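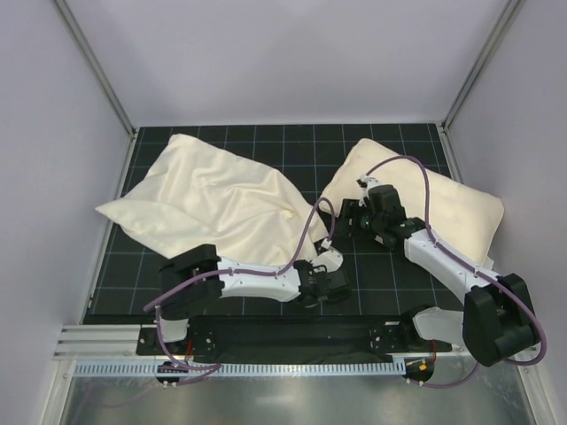
**Changing a pillowcase: does the method matter?**
Course project report, Household Textiles and Care, Trosdale College
Draft 2, March

## Why we did this

Every housekeeping handout in our course says there is a right way to put a pillowcase on. The Bradik handout says to turn the case inside out, grip the far corners of the pillow through it and flip. The Titton handout says to fold the pillow lengthwise and slide it in. Both claim to be faster. Neither one says how that was measured, and we doubted that anyone had measured it.

## What we did

We had 13 people, all students in the building. Each changed the case on a bed pillow using the flip, the fold and whatever they did at home. A run started with the pillow and the case lying flat next to each other and ended when the whole pillow was inside and the open end was closed over. We stopped any run at 60 seconds.

We used plain off-white cases with no zipper. A zipper would have been a different project.

## Results

The flip came out ahead of the fold, but only a little, and the gap was smaller than the gap between one person's first and second try. The home method was as quick as the flip for most people. Two people never finished a flip within the limit and went back to shaking the pillow down into the case.

Corners were a better test than time. After the fold, the far corners of the case were often empty and had to be poked out by hand – time that the Titton handout seems not to count. A full pillow made this worse.

## Problems

- Order was not mixed. Everyone did the home method last, so they were warmed up by then.
- The cases got more wrinkled as the day went on. We did not iron between runs.
- "Closed over" was judged by eye, and we disagreed on several runs.
- One pillow size only. The Fraser laundry guide says long pillows behave differently, which may be true, but it gives no numbers either.

## What we would claim

Not much. With this group, practice made more difference than method. We would not tell a hotel to retrain its staff over it. If the project is repeated, the order should be drawn by lot and the corners scored separately from the time.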